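Prirska - README du dépôt

Bonjour et bienvenue ! Si vous lisez ces lignes, c'est sans doute que vous venez de cloner le dépôt et que vous vous demandez par quel bout le prendre. Rassurez-vous, on est tous passés par là, et je vais essayer de vous guider sans trop vous perdre en route (j'ai tendance à m'étaler, on me l'a déjà reproché en relecture).

Prirska est une couche logicielle de coordination pour deux bras manipulateurs travaillant au-dessus d'une même table. Elle reçoit les flux des caméras, les met à l'heure les uns par rapport aux autres, en tire une estimation de ce qui se trouve sur le plan de travail, puis envoie des consignes aux deux bras en veillant à ce qu'ils ne se gênent pas. Le planificateur s'appelle Kurby, la partie perception s'appelle Plirkier, et vous verrez ces deux noms revenir partout dans l'arborescence.

Ce que contient le dépôt

kurby/ - planification des trajectoires, réservation des zones de la table, reprise après échec de saisie
plirkier/ - détection, suivi, fusion des vues de poignet et de tête
outils/ - relecture des épisodes, découpage, export, vérification des horodatages
config/ - un fichier par poste de travail, à copier avant modification
donnees/ - les index seulement ; les images se récupèrent avec le script outils/recuperer

Les données

Le jeu qui accompagne cette version compte 3458 épisodes, dont 3020 pour l'entraînement, le reste servant à la validation. Chaque épisode réunit les vues de poignet, la vue de tête, les positions articulaires et l'ouverture des pinces. Les tâches sont volontairement domestiques : ranger, déplacer, attraper ou déposer de petits objets courants, avec des bacs, des bols et des récipients de formes variées.

Les vues de poignet et la vue de tête n'apportent pas du tout la même chose, et c'est bien pour cela que Plirkier les garde séparées jusqu'à la dernière étape. Une caméra de poignet peut n'avoir devant elle que des surfaces grises et un joint, alors que la vue de tête embrasse les deux pinces et les objets posés sur la table.

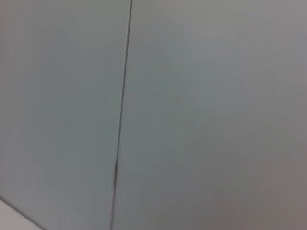
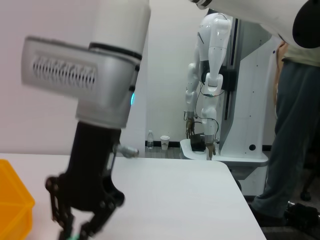
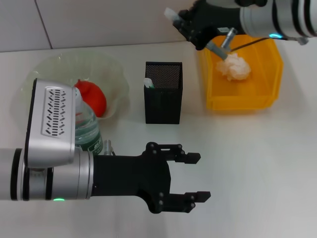
Côté étiquettes, nous avons gardé un vocabulaire court - contenant, bouteille, fruit, textile ou papier, divers - et je vous encourage vivement à ne pas l'allonger sans en discuter dans un ticket. La première version comportait des catégories très fines, et les annotateurs passaient plus de temps à hésiter qu'à annoter ! L'étiquette « divers » est là pour servir, ne la boudez pas.

Une vue pauvre en détails n'est jamais supprimée de l'index. Plirkier lui attribue un score de contenu, et Kurby décide ensuite du poids qu'il lui accorde. Si vous entraînez votre propre modèle, vous pouvez filtrer avec l'option score_min, réglée à zéro par défaut.

Installation

Il vous faut Linux, Python 3.10 ou plus récent, et de la place sur le disque : comptez environ 400 Go pour le jeu complet. Créez un environnement propre, lancez outils/installer, puis copiez config/modele.yaml sous le nom de votre poste. Pour un premier essai, restez en simulation avec l'option sans_moteurs. Je sais que l'envie de voir bouger les bras est forte, mais prenez le temps de relire un ou deux épisodes avec outils/relecture, vous comprendrez beaucoup mieux ce que fait le planificateur.

Réservation des zones

Kurby découpe la table en cellules et chaque bras réserve celles qu'il compte traverser. Quand les deux demandent la même, la priorité va à celui dont la pince tient déjà un objet - à défaut, au bras gauche, par pure convention. Les cellules sont libérées au fur et à mesure du passage, sauf si vous activez le mode prudent, qui attend la fin complète du geste. C'est plus lent, mais bien agréable pendant la mise au point d'une nouvelle tâche.

Problèmes connus

Le décalage entre caméras peut dériver sur les longues sessions ; relancez outils/horodatage avant l'export. Les objets transparents restent difficiles à suivre, surtout derrière un bras (voir le ticket 2182, où la discussion est longue mais vraiment instructive). Enfin, l'ancien format Granström se lit encore, mais ne s'écrit plus depuis la version de janvier.

Contribuer

Toutes les contributions sont les bienvenues, y compris les fautes de frappe dans ce fichier. Ouvrez une branche, ajoutez un test quand le code s'y prête, et joignez un court épisode de relecture si vous touchez à Kurby. Les demandes de fusion sont relues par Janka Mikuš, plutôt le matin, alors ne vous inquiétez pas si une proposition envoyée à 18 h reste sans réponse jusqu'au lendemain.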